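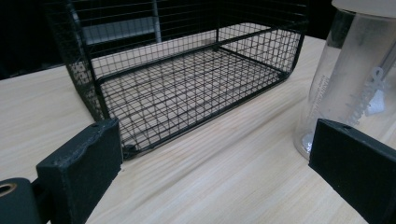

Onions go bad in ways that people find weirdly hard to talk about. When Abimbola Chukwu and I started the home interviews in Trevbridge, I figured we'd get a simple story: somebody buys a bag, forgets it, tosses it. What we got was a lot of talk about air. People told us onions need to "breathe," that a closed drawer "smothers" them, that their mother would never have put one in plastic (mothers came up a lot!). So I want to spend this section on containers, and on what people think a container is doing for them. The one our households praised most was the open wire basket, with a square grid fine enough to hold a small shallot but open enough that you can see the tabletop right through the floor of it, as in Figure 3. One woman said she liked hers for exactly that. If she could see through it, she said, the air could get through it too.

I love that sentence, and I also think it's doing more work than it should. Of the 300 households in the Lostovura survey, the ones with open containers did report throwing out fewer onions, but they also bought smaller bags and cooked more often. Ebuka Onuoha ran the comparison again with bag size held steady and the gap shrank to something I wouldn't want to hang a paper on. Where the basket sat seemed to matter more. Next to the stove was bad, under the sink was worse, and a spot people walked past every day was good, whatever the onions were sitting in. 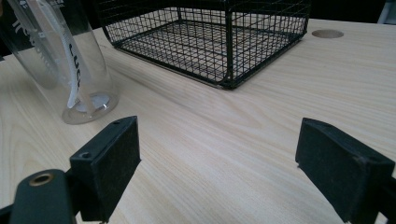 That last bit fits with what Orvokki Sjöberg found for potatoes in her Mekau interviews, where people checked food they could see and left the rest alone. She calls it "passing inspection," and I've borrowed the phrase here with her blessing. In our transcripts it shows up as small stuff: giving an onion a squeeze on the way to the kettle, picking off a loose skin, moving the soft one to the top so it gets used tonight. None of the people we talked to called this a chore. Several didn't think they did it at all until we asked them to walk us through making dinner.

There's a catch, and Tobiloba Idahosa kept bringing it up while we were coding (she was right to). Food that's out in the open also sits in the light, and light is fine for onions but rotten for potatoes, which turn green. In 7 of the 20 follow-up homes the two were stored together, mostly to save room. So the habit that helps one may well be hurting the other, and our survey only asked about them separately. We've added a question on mixed storage to the Lebrun round, and I'll come back to it in Section 5.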